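Unit 8: The tabletop, or what to do before you touch the finish

Right, so last week we got through joinery and a few of you looked ready to lie down under the bench. This one's gentler. It's all about surfaces: how to look at a tabletop, how to clean it, and how to decide whether it needs anything more than a cloth.

I learned most of this from Themba Mtshali when I was working in the Lindside workshop (long before I had any business teaching anybody). He'd make me look at a table for ten minutes before I was allowed to pick up a tool. I thought it was torture! Now I do it to you, so sorry in advance.

Start with everything off the table. Keys, mugs, phones, the lot. Crouch down until your eye is nearly level with the top and look across it towards a window. Scratches that vanish from standing height will jump out at you, and so will old cup rings. Then move to the next side and do it all over again, as a mark that runs with the grain can hide completely from one direction.

Pale timbers are my favourite for teaching on, mostly for selfish reasons. Grime shows up early, and so do your mistakes. A light-brown top will also change colour as it ages, usually a bit warmer, and if a runner or a lamp has lived in the same spot for years you'll get a patch that doesn't match its neighbours. Don't go charging at that with sandpaper. Give it some daylight first and see how far it evens out by itself. 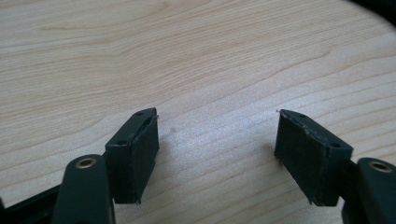

Cleaning comes next, and you want much less water than you think. Wring the cloth out until it's properly mean, wipe with the grain, then dry straight after with a second cloth. I put a drop of plain dish soap in the bucket if there's grease about. Skip the spray polish, please. It can leave a film that makes refinishing a real pain, and then you'll be at my door asking why your varnish has gone all fish-eyed.

If the surface still feels rough once it's dry, go over it by hand with a fine paper. Light pressure, whole strokes, no scrubbing at one favourite spot. Ask me before you touch anything that might be veneer. I mean it, ask. I went clean through a veneered top at Matlala in my second year and I can still hear the silence.

For practice this week:

Find a table at home and do the low-light look from all sides. Sketch the top and mark what you find.
Clean half of it, using the two cloths, and compare the halves once it's dry.
Bring the sketch along. Rough is fine, mine look like treasure maps.

Offcuts for the sanding exercise are in the rack by the door, and the paper is in the drawer underneath. Put the used sheets back if there's any life left in them. Oils and waxes are next unit, so wear something old.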